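Moynihan Window Restoration
Frequently Asked Questions 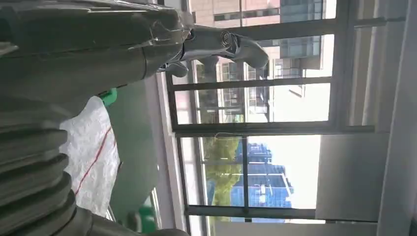
By the window, with plastic sheeting.

Last updated Tuesday, April 14, 2026

Most of these come to us by phone, usually from someone standing next to a window that won't open. If yours isn't covered, use the contact form. We read it in the morning with coffee, so please be kind.

What do you do?

We repair old windows. Sash cords, rotten sills, cracked putty, locks that have been painted into a single lump of latex. We also fit storm windows. We don't sell replacement windows, though we get asked weekly, often by people who have just spent ten minutes telling us how much they hate replacement windows.

My window is painted shut. Can I open it myself?

Probably. Run a stiff putty knife around the joint between the sash and the frame, inside and out, and wiggle it. Then wiggle it more. Push up at the corners of the sash, never on the middle rail, and leave the crowbar in the garage. About half of our emergency calls begin with the word "crowbar."

If the house was built before 1978, assume the paint has lead in it until a test says otherwise. Don't dry scrape and don't use a regular vacuum on the dust. Keep kids and pets out of the room.

How much does it cost?

A basic tune-up on one double-hung window is $200. That covers freeing both sashes, new cords, cleaning the tracks, and fixing small gaps in the putty. It doesn't cover glass, rot, or whatever the last owner did with the spray foam.

A full restoration, where the sashes come out and go to the shop, is $516 per window for standard sizes. Anything with a curve in it gets its own quote. Curves are lovely and we charge for them.

Do you give estimates over the phone?

We've tried. The caller says the wood is "a little soft" and we arrive to find a sill you could eat with a spoon. We'll look in person at no charge if you're inside our service area.

What is your service area?

Moynihan and the towns on either side of it, plus Kuneck as far as the water tower. Past the water tower there's a travel fee. People have offered to meet us at the water tower with the window. We accept.

How long will my windows be gone?

Usually two weeks for a full restoration. Linseed putty needs time to skin over before it can be painted, and it doesn't care that your in-laws are coming. While the sashes are out we put up plywood or clear panels, your choice. The plywood is warmer. The panels let you see what day it is.

Can you work in the winter?

Yes, at the shop. Outdoor painting stops when the weather says so. January is our quietest month for visits, and a good time to get on the spring list, but hardly anyone thinks about windows then except to stuff a towel along the bottom.

Should I just put a towel along the bottom?

It works better than you'd expect. Rope caulk works better still, costs very little, and peels off in spring. Do the sides and the meeting rail too. If you can feel air moving with the window locked, check whether the lock really pulls the two sashes together. Many have been decorative for decades.

Is the plastic film kit from the hardware store any good?

Fine for a season. Put the tape on clean, dry trim and go easy with the hair dryer. When you take it down, pull slowly, or the tape will bring the paint along for company.

There's water on the inside of the glass. Is the window bad?

Maybe, but check the house first. Water on the room side of the glass means damp indoor air is meeting a cold surface. Run the bath fan, crack a door, and move the big fern. If you have storm windows and the water is between the storm and the sash, warm air is leaking past the inner window, and we can help with that. Make sure the little weep holes at the bottom of the storm are open. Somebody caulks them every year out of kindness.

Do you carry Wallano storms?

Yes, and we'll fit other makes if you've already bought them. Please measure in three places before ordering. Old openings are rarely square, and a storm window won't be talked into a parallelogram.

What about Cetent sash locks?

We stock them in brass and in the dark finish. If your old locks can be saved, we'd sooner strip them. An overnight soak in warm water and dish soap gets most of the paint off. Use a pot you don't love.

What should I do before you arrive?

Take down curtains and blinds, clear the sill, and give us a few feet of floor. We bring our own drop cloths. Move anything you'd be sad about. We're careful, but a sash weight that has been hanging inside a wall for ninety years has its own plans.

Do you guarantee the work?

Two years on cords, putty, and joints. Paint is one year, and south-facing sills are something we'll discuss when we're there. Painting the window shut again ends the guarantee on the spot.

Can I watch?

Sure. Conversation is free for the first hour.

How do I book?

Use the form or leave a message at extension 2172. Tell us how many windows, which floor they're on, and whether there's a dog. The dog won't affect the price.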